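# Folding for the back room

Jussara Rezende has sorted children's clothes at Tuller, a secondhand shop in Ornby, for seven years. We talked at her work table before the shop opened.

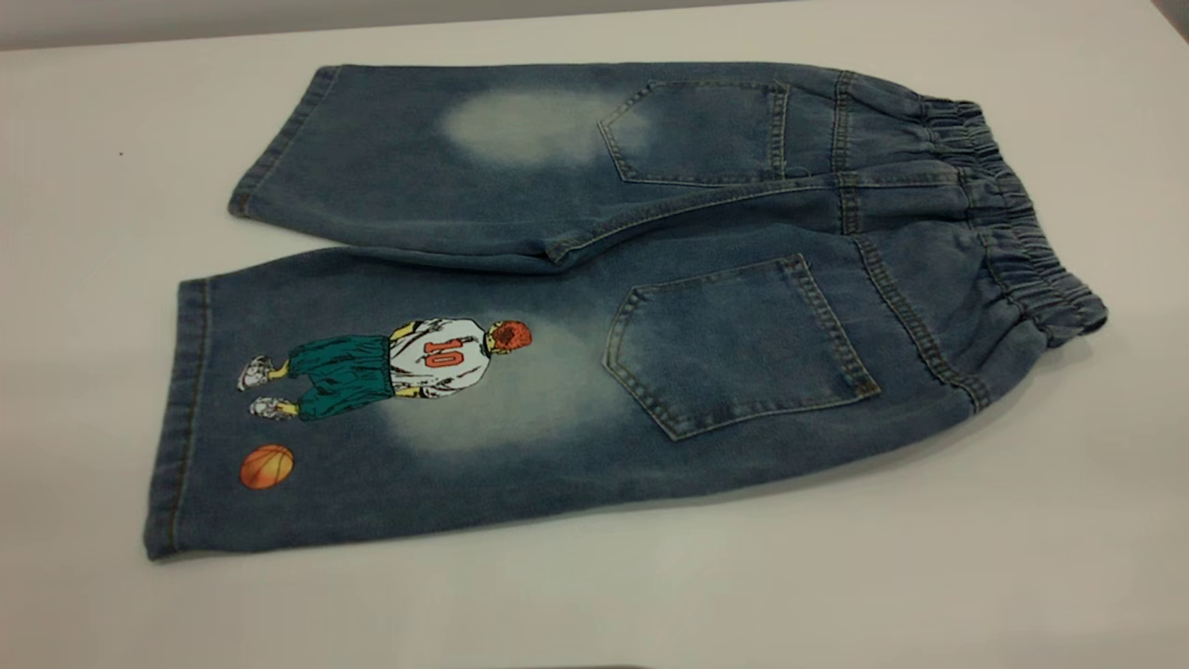
She started on the sales floor and asked to be moved. "I liked the clothes more than the register," she says. In a normal week she handles more than 300 pieces, and in December it drops off, when people are buying and not clearing out.

Denim takes up much of her summer. Shorts with an elastic waist are the ones she gets asked about most, by parents and by new staff, and the trouble is always the waistband. It pulls in, the legs don't, and the folded stack leans to one side.

"People fold them like grown-up jeans and then wonder why the pile falls over," she says. "I put them back side up first. I smooth the legs, I smooth the seat, and I leave the elastic alone. You can't flatten elastic. Then one leg over the other, and the bottom up to the waist."

She checks the pockets before any of that. Over the years she has pulled out coins, gravel, a baby tooth in tissue paper and once a house key, which went back to its owner. Then she looks at the stitching along the pockets and the seat seam. A loose thread she will trim. An open seam goes into a bin for Mervin Sandhu, who does the mending at home and brings it back when he has a full bag.

Faded denim is harder to judge. Plenty of children's shorts are sold with pale patches on them, and a new sorter will sometimes put a good pair in the rag bin. "I tell them to feel it," Rezende says. "If the cloth is thick there, it was made that way. If it's thin and you can see your finger through it, it's worn out." Printed pictures get a quick rub with the thumb. If flakes come off, the price goes down.

The stacks are kept to four pairs each. Higher than that and customers pull from the middle. She tried hanging them for one season and gave it up when the small ones kept sliding off the clips.

I asked whether she folds the same way at home.

"My sons' drawers? No. They have a drawer for shorts and they push it shut with a foot. I fold for myself and for the shop."

She had two bags left to open before ten and asked me to move my coffee off the table.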